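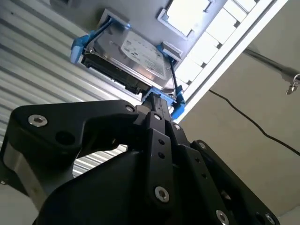

4. Seat leakage and closing time

Figure 4. Hard disk drive in a blue plastic caddy, seated in a server chassis, with a black gripper below.

4.1 Valves and sites

The valves studied were resilient-seated butterfly valves with a nominal bore of 600 mm, fitted on the delivery side of raw water pumps at Kerkley and Amside. Both stations draw from the same river but differ in how their pumps are run. Kerkley works at a nearly constant rate and its delivery valves may stay open for weeks. Amside follows the level in a service reservoir, so its valves are opened and closed several times a day during dry spells. The two stations together gave us 18 valves of the same pattern, all from one maker and all with the seat held in the body by a clamping ring.

Seats in this type of valve are normally judged on leakage alone. A valve either passes its drop-tight test or the seat is changed. Station staff had told us that valves at Amside were leaking earlier than their age would suggest, and that the leaks nearly always began in the lower part of the disc. We wanted to know whether this came from the number of closures, from the speed at which the disc met the seat, or from grit lying in the bottom of the pipe.

4.2 Method

Each valve was isolated between its upstream guard valve and the downstream header, and the section on the pump side was drained to below the invert of the pipe. The downstream side was then held at 5 bar and any water passing the seat was caught in a tray under the drain tapping. Readings were taken after the pressure had settled. Where a valve did not hold pressure long enough to settle, it was recorded as failed and left out of the leakage averages, though its seat was still removed and examined.

Closing time was taken from the station log, which records the moment each limit switch makes. The logs at Amside had a gap in February, when the logging unit was replaced, and closures during that gap were estimated from the pump starts. We think the estimate is fair because a pump at Amside cannot start unless its delivery valve has first shown closed, but it does miss any closure made by hand.

Seats were taken out with the disc a little open and cleaned with fresh water and a soft brush. Hardness was measured at eight positions, starting at the top shaft and going round clockwise as seen from the pump. Wear was measured as loss of height above the clamping ring. Neema Mussa took all the wear readings at Kerkley and Ah-rin Jeon took those at Amside. To check that the two sets could be compared, both of them measured the same seat from the spare store before the work began, and the readings agreed to within the error of the gauge.

4.3 Leakage results

Leakage at Kerkley was low and showed no clear link with the age of the seat. The oldest seats there passed a little more water than the newest, but the difference was smaller than the change we saw when the same valve was closed, opened and tested again. For this reason the Kerkley results are given as a single group.

Amside was different. Leakage rose with the number of closures since the last seat change, slowly at first and then much faster. The worst valve that still held pressure passed 142 ml per minute, well above the limit the station works to. It was not the oldest valve on the site. It serves the duty pump, which starts first whenever the reservoir level drops, and its log showed more closures than any other.

Closing speed also mattered, but less than we had expected. Some of the Amside actuators had been set to close quickly after an earlier problem with pumps running backwards at shutdown. Valves with the faster setting leaked more than valves with the slower setting that had a similar number of closures behind them. The comparison rests on few valves, and two of the fast ones had been re-set partway through the life of the seat, so we do not try to put a figure on it.

4.4 Wear pattern

Wear on the Amside seats was heaviest in the lower quarter of the circle, as the staff had said. The rubber there was scored in lines running with the flow, and in several seats fine sand was bedded into the surface and did not come out with brushing. Near the shaft the seats were worn smooth but not scored. This smooth wear was present at Kerkley too, and is what would be expected from the disc edge turning against the rubber at the point where the two never fully part.

Hardness varied very little round the circle. We had thought that rubber under constant squeeze at Kerkley might have hardened more than rubber at Amside, where the valves stand shut for shorter spells in winter – in practice the two groups could not be told apart. Age explained most of what variation there was.

The scoring points to grit as the main cause of the early leaks. When a pump stops, sand carried in the water settles along the bottom of the pipe within a short time. If the disc closes while the sand is still moving, some of it is caught between the disc edge and the seat. Each closure traps a little more, and once the surface is scored the grooves hold grit for the next closure. This would explain both the slow start and the later rise in leakage. It also fits with Kerkley, where the water carries the same sand but the valves rarely have to close on it.

4.5 Comparison with other work

Tests on smaller valves at the Bakilana intake found scoring in the same part of the seat, although the valves there had the seat on the disc and not in the body. The authors of that work fitted harder rubber and reported a longer life before leakage began, at the cost of a higher seating torque. We doubt that the same change would suit Amside. The actuators have little torque in hand at the end of travel, and a harder seat could leave the disc short of its closed position.

At Novside the shafts were turned from vertical to horizontal when the valves were replaced. With a vertical shaft the lower bearing sits in the part of the pipe where sand collects, and the bearing tends to wear along with the seat. A horizontal shaft lifts both bearings clear, and the bottom edge of the disc sweeps sand away as it closes. No leakage readings from Novside were available to us, but the station has not changed a seat since the valves were turned. All the valves at Kerkley and Amside have vertical shafts.

4.6 Limits of the data

The number of closures and the age of the seat are partly tied together, and with one busy station and one quiet one they cannot be fully separated. Sand content was not measured at either site during the test period. We have used the river authority's sampling point upstream of both intakes, which gives the load in the river but says nothing of how much of it reaches the pumps. Roughly the same amount of sand is cleared from the two wet wells each year, and we have taken this as enough to treat the supply of grit as equal. The effect of seating torque is dealt with separately in Section 5.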